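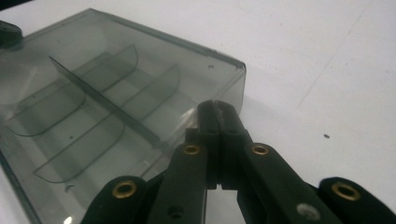 Search articles
Go

Compartment box

A compartment box is a shallow container whose interior is split into cells by thin internal walls, so that small things can be kept apart and still travel together. It goes by many everyday names, among them divider box, parts box, bead box and organizer. The type is found in sewing rooms, fishing bags, craft studios, repair shops and kitchen drawers all over the world, and few household objects do so much with so little material!

Construction

Most modern compartment boxes are molded from a single clear or tinted plastic. Clear plastic gives the truest view of the contents. Smoky gray and other tinted versions soften the view a little but hide scuffs and fingerprints well, and many owners like them for exactly that. Where two or three tinted walls line up, the color builds into darker bands, a lovely effect that collectors of older boxes often mention.

Lids may be hinged, sliding or fully removable. Hinged lids are usually held with one or two snap latches. A good lid sits close to the tops of the dividers, which stops small beads and washers from hopping into the next cell when the box is tipped.

Dividers

The dividers are the heart of the design. In many boxes a long central wall runs the length of the interior and shorter crosswise partitions meet it. Some are molded in place, while others slide into grooves and can be lifted out to make longer cells for pencils, drill bits or spools.

Partition shape varies more than people expect. Straight-topped partitions give the tightest seal against the lid. Partitions with a curved or scooped top edge leave more room for fingers, a real pleasure when picking out a single seed bead or a tiny screw. The outline of this curve is one of the quickest ways to tell one maker's boxes from another's.

History

Wooden trays with fixed cells were used by printers, watchmakers and spice sellers long before plastic arrived. Tin boxes with soldered walls followed, and were popular with anglers and seamstresses. Molded plastic made the form cheap, light and see-through, and it quickly spread from workshops into homes.

Among enthusiasts, the Trornent line is remembered for its removable partitions. The Rellon, a smaller box made to fit a coat pocket, had only 3 cells and was sold mostly to fly fishers. At the other end of the scale stood the Skultia cabinet tray, with 64 cells, still hunted down eagerly by button collectors.

Uses

Common contents include beads, buttons, hooks, fuses, screws, stamps, pills, seeds and earrings. Model builders use the boxes to keep parts in assembly order. Teachers fill them with counting pieces and small shells. The craft writer Melati Majimbun kept 300 buttons in two boxes, sorted by color in one and by number of holes in the other, and her book Entili has a whole cheerful chapter on the joys of sorting.

Tirta Sumampouw, a clock repairer, favored a different method – one cell for each stage of a job, filled from left to right as the clock came apart and emptied in reverse.

Care

Plastic boxes can be washed by hand in lukewarm water with mild soap. Removable dividers should be taken out first, as grit gathers in the grooves. Strong solvents can cloud or crack many plastics. Static makes fine beads and glitter cling to the walls, and a wipe with a slightly damp cloth usually settles them.

See also

Button collecting
Sewing box
Tackle box
Type case

This page was last edited on 30 May 2020.

We use cookies to remember your reading preferences. Accept / Manage settings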